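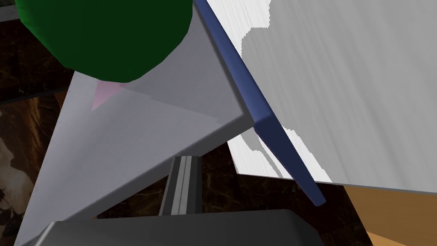
Camera and gripper setup for the Plonard two-arm rig in Stollia. Bedroom scene. Do this every time you pull a new build or touch the robot file, and on Wednesday before the long batch goes off.

Budget 30 minutes if nothing is broken. Second time through is a lot quicker.

## What you need

- Stollia open, physics paused
- the Sowerby room pack loaded (bedroom, bunk bed on the left, white desk)
- the Plonard robot file, clean copy
- Flemel for moving joints from the command line. You can drag the sliders instead but you'll hate it

Save the old camera config somewhere first. Not in the same folder. Flemel overwrites without asking.

## 1. Place the base

Load the room, then the robot. In that order – the other way round the robot drops in at the world origin and ends up half inside the furniture, and when you hit play it gets thrown across the room.

Slide the base up to the end of the desk facing the back wall. Leave yourself some room. The elbows need to come up on both sides without touching the desk edge, and the right side is the tight one with that wall right there. If the right arm clips it at any point in the warmup move, shift the base left 5 cm and run again.

Lock the base. There's a checkbox under Root, easy to miss. If you forget, the whole robot creeps backward a tiny bit every time an arm swings, and you'll spend an afternoon blaming the cameras.

## 2. Head camera

Do this one first. Everything else gets judged against it.

Raise both arms so one sits on each side of the desk. Switch the viewport to head. You want:

- both grippers in view
- far end of the desk in view, with the green toy
- robot's own body along the bottom, not taking over
- a strip of ceiling at the top, fine

Too much ceiling means the pitch is off. Nudge it down in small steps. Too much white body at the bottom, nudge it back up. There's a sweet spot and you'll overshoot it twice.

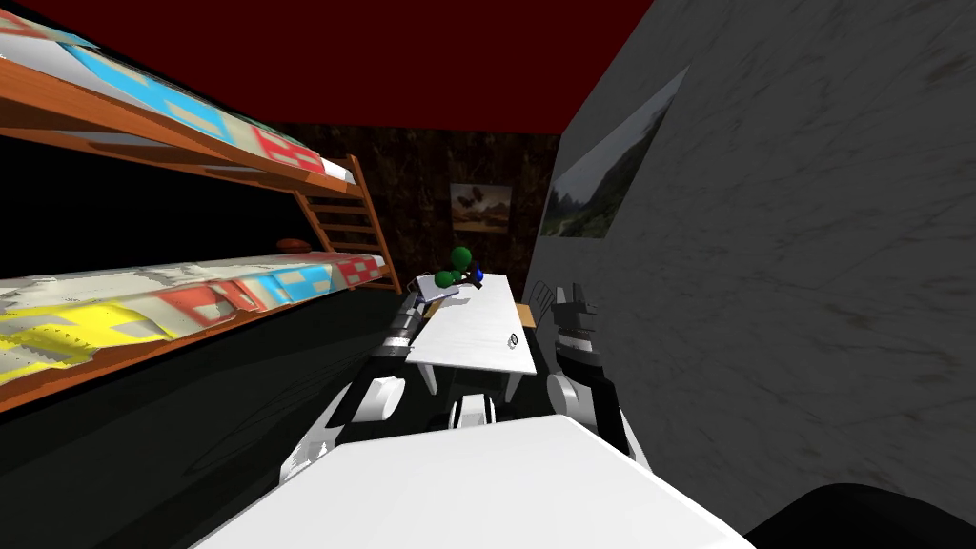 *Head camera with the arms up on either side of the desk. Bunk bed left, marble wall right.*

The ladder and the little bird picture on the back wall are good markers. They don't move between runs so if they've shifted in your view, your camera shifted. I keep a saved view open in another window and flip between the two.

Dark floor is normal. Leave the lights alone, I know it's tempting. Change the lighting and none of the old runs compare any more.

## 3. Wrist cameras

The fiddly part. One arm at a time, other arm parked.

1. Open the gripper all the way. Flemel: open, then wait for the prompt to come back.
2. Switch the viewport to that wrist.
3. Look for both fingers. They should come up from the bottom with a clear gap between them.
4. Body of the gripper along the bottom edge. If it fills half the view the camera is mounted too far back.
5. Roll the wrist joint 90 degrees and back. Fingers stay put in the view, room turns. If the fingers move at all, the camera is parented to the forearm and not the gripper. Fix that before anything else.

Number 5 catches most of it. Don't skip it.

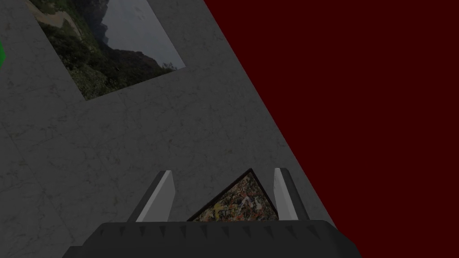
*Wrist view, gripper open, both fingers showing. Gray marble behind and the room tilted.*

A tilted room is fine for wrist views, the camera goes where the wrist goes. What matters is where the fingers sit. New people always try to level it out. Leave it.

If only one finger shows, check the wrist pose before you go changing offsets. Some poses put a panel or the edge of some furniture right up in the lens and a finger tip goes behind it. Back the arm off, open the gripper again, look again. Still just one – then it's the mount.

Repeat for the other arm. Do NOT copy the left numbers over to the right. The mount is mirrored so the sign on the sideways offset flips, and the copy button in Stollia doesn't know that. I've done it. Camera ended up inside the gripper housing, all black.

## 4. Clearance check

Unpark both arms. Bring them in low, then up, slowly, physics still paused. Step it by hand and watch from the head camera.
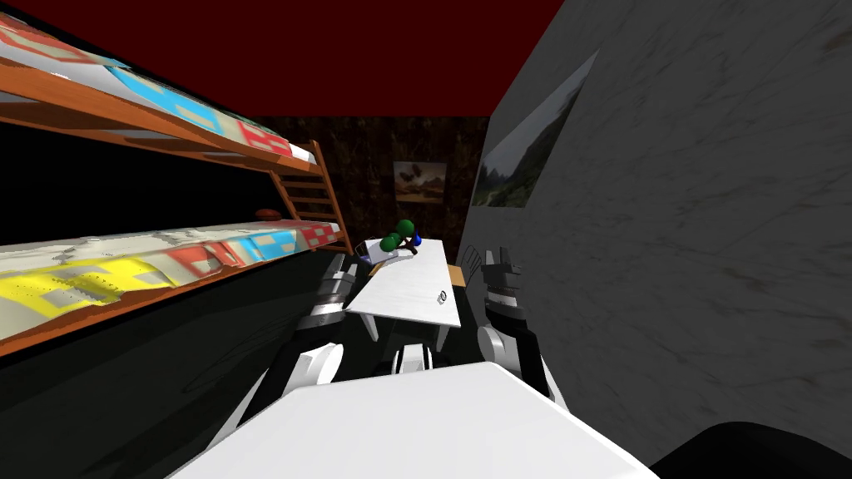

Go slow when a gripper gets anywhere near desk height, the edge is where things catch. Turn on the collision overlay (View, then Contacts). Any contact marker on the desk or the wall, stop and write down which joint. Usually it's the elbow. Lift it a touch, bring the wrist down to make up for it, carry on.

Under the desk counts too. A gripper that ends up under the top will hit it on the way out if you command it straight up. Back it out toward the robot first, then up. Put that in the start script and you can forget about it.

Then unpause and let it sit, no commands. Arms should hold. A slow sag means the gains didnt load – reload the robot file, the clean one, and start again from step 1. Sorry.

## 5. Save it

- Save the camera config with the build number in the name
- Save one still from each camera next to it
- Run the warmup move 6 times and flip between the first and the last still. Should be the same

## Stuff that goes wrong

**Ragged white bits along an edge in the wrist view.** Close-up rendering thing on big flat surfaces. Bump the render quality one step if it bothers you. I leave it for test runs.

**Wrist view shows mostly wall.** Camera's fine, wrist is turned. Send the arm home and look again.

**Toy isn't where it was.** Somebody saved the scene after a run. Reload teh room pack fresh, don't drag it back by hand.

**Flemel hangs on open.** Gripper is touching something. Turn on the contacts overlay and it'll show you what.

**Cameras all in the wrong order after an update.** Happened in July, could happen again. Rename them in the robot file, the viewport menu just follows whatever's in there.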